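Redura cell, weekly fault and safety meeting
Minutes of the Thursday meeting, 2 p.m., small room next to the cell

Present: Teun Bosman (chair), Anum Afridi, Usha Fernandes, Lilla Vass (minutes)
Absent with notice: Kausar Malik

1. Minutes of the last meeting
Accepted with one correction. In item 3 the word "replaced" must be "tightened".

2. The stop on tray handling
Anum reported. During the tray task the right hand of the Redura robot did not open when the release command came. The left hand opened normally. The tray stayed hanging from the right hand and the arm began the next movement with it. Usha was the operator and pressed the stop. No person was inside the marked area and there is no injury to report. The tray fell on the carpet when the hand was opened by hand, and it has a scratch on the rim.

The log shows that the release command was sent, and that the hand answered only after a delay of some 200 milliseconds, with a position value that did not change. The controller accepted this answer as good. Teun said this is for him the more serious point -- a finger can stick, but the arm must not move on when it does.

3. Possible causes
Three were discussed. Lilla thinks of the cable at the right wrist, which can pull when the arm turns inward. Anum thinks of the Cliltell driver for the hand, updated in June. Usha asked if the fabric sleeve can slide down and press on the wrist. It was not possible to decide between them in the meeting. Teun asked that we do not change all of them in the same week, or we will not learn which one it was.

4. Restart
It was agreed to run again at reduced speed, with 2 people present, one of them always at the stop button. Usha wanted to wait for the answer from Sial about the controller. Teun preferred to run slowly and collect logs meanwhile. After discussion Usha agreed, on the condition that the work ends at the first late answer from a hand.

Tray work at the yellow shelving, for reference to items 2 and 3:

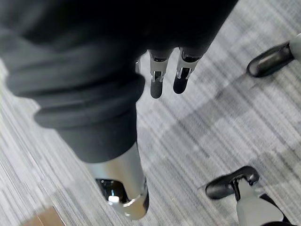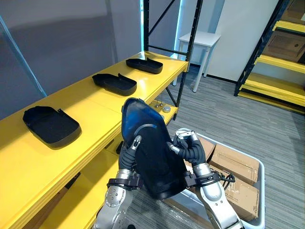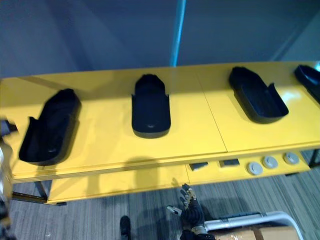
5. Actions
Anum: go back to the old Cliltell driver on the test bench and do 8 releases with each hand. Send the logs to everybody.
Lilla: check the right wrist cable and its clips; write down its position before touching it.
Usha: write to Sial and ask why an unchanged position is accepted as a release. Copy to Kausar.
Teun: fill in the near-miss form for the Rerkwood site office.

6. Other business
The first aid box key is again missing from its hook. Whoever has it, please return it to Lilla.

Next meeting: same day and room, next week. Closed at 2:50 p.m.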